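Subject: Re: [dukunham-robotics] Bedroom week, who's bringing what? 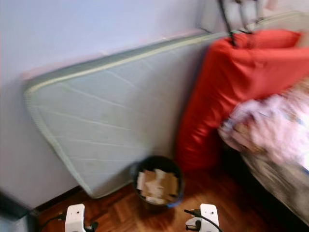

Both grippers and the wastebasket, from the head camera. Mattress at left.

Hi all,

Sadia, yes, please bring the long cables! More below, but first: we have 200 episodes in from the bedroom task and I am so happy with how this club has pulled together on it. In November we were still arguing over which arm was left.

Look at how much blur there is on the right side of that picture. The bin stays readable, but the bedding turns into streaks. Si-woo thinks we should slow the head turn and I agree, so let's try that first and leave the exposure alone until we've seen the difference. One change at a time, please, and write it in the log.

On Sat, Sadia Zaidi wrote:
> Two questions before I pack the car. Do we still want the
> long cables for the arms? And is the bin task staying in, or
> are we going straight to blankets? Seon-mi's group would
> love to do blankets, but I don't want to drop the bin when
> the younger kids are finally getting good at driving it.

The bin stays in! Blankets come second. I'd like both groups to get a turn at each, and Ha-rang has offered to sit with anybody who hasn't driven the arms before. Take him up on it, he's very patient and he knows all the keyboard shortcuts.

Things I'd love help with:

- Labeling. We have 2,733 frames waiting in the Hurkidora folder. Even half an hour makes a dent, and it's kind of fun with music on.
- A second pair of eyes on the cable loops at the grippers. I want them tidied up before we ask for any big reaches.
- Someone to try Gedo on the new laptop. It starts fine on mine but I haven't tested the replay part at all.

Also, episode 176 is missing its left arm log. If you were driving that one, check whether the file is still on your machine. If it's gone it's gone, we'll just record another.

Doors open at 4:30 pm. Si-woo has the key, and batteries go on the charger before anything else happens. Bring a snack if you're staying for the blanket runs, those went long last time (in the best way!).

Can't wait to see what you all come up with.

Soo-ah Nam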